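Toy swap moves to the old Anwood library for the summer

July 30, 2026

If your closet floor looks anything like mine, you'll be happy to hear the neighborhood toy swap is back – and it has a bigger room this time! The swap used to squeeze into the hallway at the Orgate Community Center, and anyone who went in January will remember the stroller traffic jam. Starting this week it's in the old reading room at the Anwood library, open from 10 until 2.

Kaisu Kauppinen started the whole thing with her sister-in-law and a card table. She told me 86 families signed up for the last one, up from 30 the year before, and that balls and stuffed animals always go first. (My own two came home with a kickball and a puzzle of Finland that's missing Helsinki.)
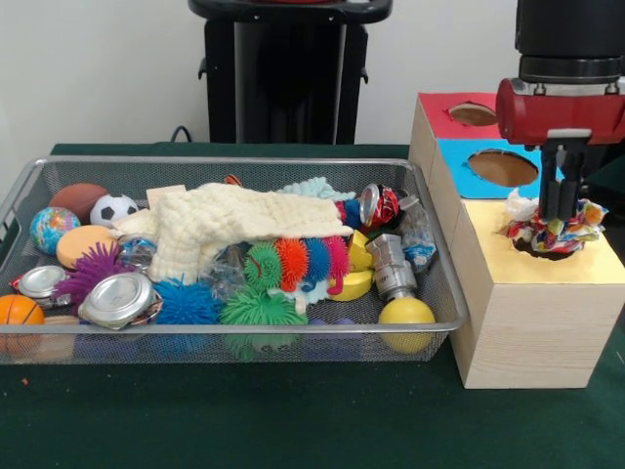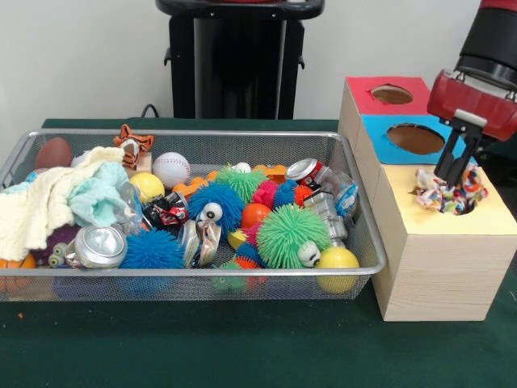 Wire baskets of toys and odds and ends, with a brown football in each photo.

The rules are pretty loose. Bring what your kids have outgrown, take home what they'll play with, and please wipe things down first. Batteries should come out of anything that talks or sings. Car seats and cribs can't be accepted, and Kaisu would love it if puzzles came in a zip bag with the piece count written on it.

Jouko Aaltonen is running a repair table again for wobbly wheels and loose doll arms, so bring those too. He fixed my son's dump truck last time and wouldn't even take a coffee for it. Parking is free behind the Bakitz bakery, but the lot only holds 18 cars, so walk over if you can.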